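Rawashdeh Upholstery Opens Second Shop in Gornport

24/07/2018

Waiting room chairs take a beating, and the folks at Rawashdeh Upholstery have been bringing them back to life for years. Now they have a second shop! The new place opened this week in Gornport, and it means clinics on the east side of the county can finally get same-week pickup on exam stools, therapy tables and lobby seating.

Omolara Usman, who runs the cutting room, is thrilled with the extra space. "We had 2 sewing machines back to back in the old building and you couldn't turn around," she said. "Now we have 6, and a real table for laying out vinyl." Her crew re-covered 797 seats last year, almost all of them for medical and dental offices (plus one very well-loved piano bench).

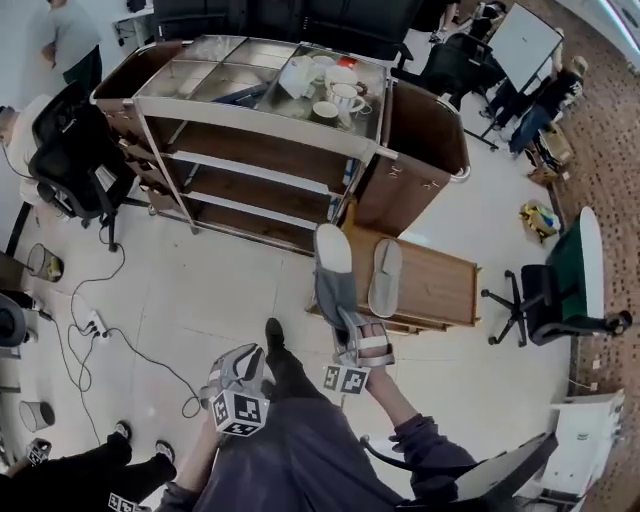 What's New at the Gornport Shop

The fabric wall is the big draw, with 386 swatches you can take down and hold up to the light. Bleach-safe vinyls have their own section, and the new Jivus line comes in a deep green that looks wonderful on older stools. Foam is cut on site, so a flattened seat can be rebuilt while the cover is being sewn.

Loaner stools are free for clinics during a job, but there's already a list for November, so call early. The original shop on Plolteo Road keeps its regular hours.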